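Setting Up Simulated Pick-and-Place Scenes: Rules for Repeatable Trials

Author: Onico simulation notes
Last revised: 07/05/2026

This page covers the preparation of a tabletop manipulation scene for batch trials. It assumes a working simulator, a fixed-base arm with a two-finger gripper, and object meshes already imported at true scale. The rules come from the Plidbridge test suite and apply to any scene where one object is moved and the others must stay put.

1. Fix the units and the origin

Use meters, kilograms and seconds in every file. Place the world origin on the floor directly under the robot base, with Z up. Mesh packs exported in millimeters must be scaled by 1000 at export, before collision shapes are built. Scaling afterward leaves the visual mesh and the collision mesh out of step, and the error does not show until the first contact.

Name each object once and use that name in the scene file, the log and the report. Do not use "object_1". If a mesh is replaced, give it a new version number and keep the old one in the archive folder.

2. Build collision shapes by role

Sort objects into three roles before choosing shapes.

Target: the object to be grasped. Use convex decomposition. A single convex hull fills in the space under sleeves, handles and rims, and the fingers will close on air.

Obstacle: anything that stands near the path and must not be touched. Use a convex hull padded by 5 mm. Thin tips and cranks need their own shape.

Support: shelves, trays, tables. Use boxes where the surface is flat. Cut openings must be modeled as openings. A tray with a recess that has been closed over by a hull will pass trials it should fail.
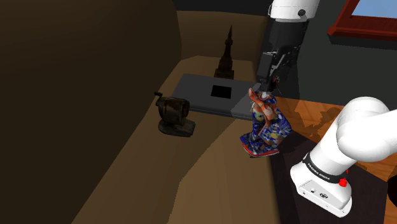

Check the roles by turning on the collision overlay and moving the camera through at least four viewpoints, one of them level with the support surface. Correct any shape that overlaps its neighbor at rest. An overlap of less than a millimeter is enough to push a light object sideways on the first step.

3. Let the scene settle

Run 50 steps with the arm held at its start pose and no commands sent. Record the pose of every object at the end of this period and use it as the reference. If any object has moved more than 1 mm or turned more than one degree, the scene is rejected. Do not raise friction to hide the movement.

4. Set the grasp limits

Set a force limit for each target in the object file. The controller reads it at load time and has no default. For tall, narrow targets:

- Approach from above, with the tool axis vertical to within 5 degrees.
- Close at no more than 20 mm/s.
- Hold for half a second before any lift.
- Lift straight up until the base clears the tallest obstacle on the path, then move sideways.

The last item is the one most often skipped. Planners that shorten the path by blending the lift with the sideways move should have blending turned off for this segment.

5. Seed and log

Every trial takes one integer seed, and the seed controls object placement, lighting and sensor noise. The standard Plidbridge batch is 497 trials. The extended batch is 1126 and is only needed when the gripper model has changed.

Log joint positions, finger force, object poses and contact pairs at every control step. Video is optional and does not replace the contact log.

6. Score the trial

A trial passes when all of these hold:

- The target ends within its goal region and is upright.
- The force limit was not exceeded at any step.
- No obstacle has left its reference pose by more than 2 mm.
- No contact pair includes an arm link and a support.

Report failures under the first rule broken. Trials stopped by a solver error are rerun once with the same seed. If the error repeats, the trial counts as a failure and the scene file goes back to step 2.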